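Plilell Parts – Solenoids and Driver Boards
Small push-pull solenoid and round red driver board
Listed by Florante Dela Peña. Page last changed 15/03/2023.

I have bought enough small electrical parts to distrust a product page that runs to three screens, so I'm keeping this one short. Two items, sold separately or together. 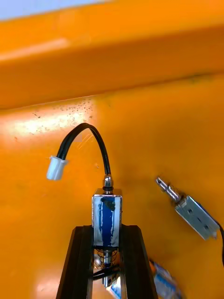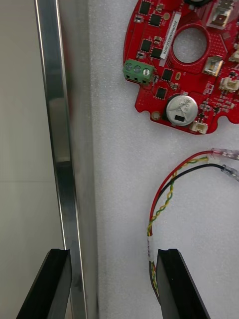 Solenoid with spring and white connector (first), driver board with green screw terminal (second).

The solenoid

Push-pull type, open metal frame, blue coil, return spring on the plunger. The cable has two conductors in a black jacket and ends in a small white plastic connector. A thin black rubber ring sits near the top of the plunger. Other sellers like to call that a "silent damping system". It's a rubber ring. It takes the edge off the click and that is all I will say for it.

The maker, Hundach, puts the stroke at 5 mm. I don't doubt it, but stroke on a small solenoid is a generous sort of number. The pull is weak at the far end of the travel and strong at the near end, and the sheet quotes the strong end. If your latch needs real force from the first millimeter, buy a bigger one. I would sooner lose the sale than have it come back in May with a note about how it "stopped working".

It is also not meant to be held on all day. Short pulses, then a rest. Hundach's sheet has a duty cycle table on page 4, and I suggest reading it before wiring anything up.

The white connector is the part people get wrong. Plenty of small white connectors look alike and don't mate. Measure the pin spacing on yours, or plan on cutting the plug off.

The board

Sold under the Mikilell name. Red, with a scalloped outline and a large round hole through it. The hole is handy for running cables. Whether the outline is handy for anything I can't say – it makes the board awkward to fit in a square box, and I have yet to hear a good argument for it. There is a mounting pad out in the lower-left lobe, so check your standoffs against the drawing before you drill.

The green screw terminal has three positions, and the wires go in from the side. Use a small flat screwdriver and don't lean on it. Each board carries a narrow white label with its serial code. Please quote the code when you write to me, as it saves a round of emails.

Mikilell says the board will drive "nearly any small load". I would treat "nearly" as the important word there. I ran one for 94 minutes with a pulsed load on the bench and had no trouble, but that is one board on one bench, and I won't promise more from it.

What you get

Solenoid: one piece, cable attached. No mating connector.
Board: one piece. No standoffs, no power supply, no wire.

Ordering and returns

Orders go out through Vörös within 7 working days. Unused parts can come back if the plug is still on the cable and the terminal screws haven't been chewed up. Questions about fit are welcome before you buy. Send the dimensions of the part you are replacing – a part name alone is no use to me.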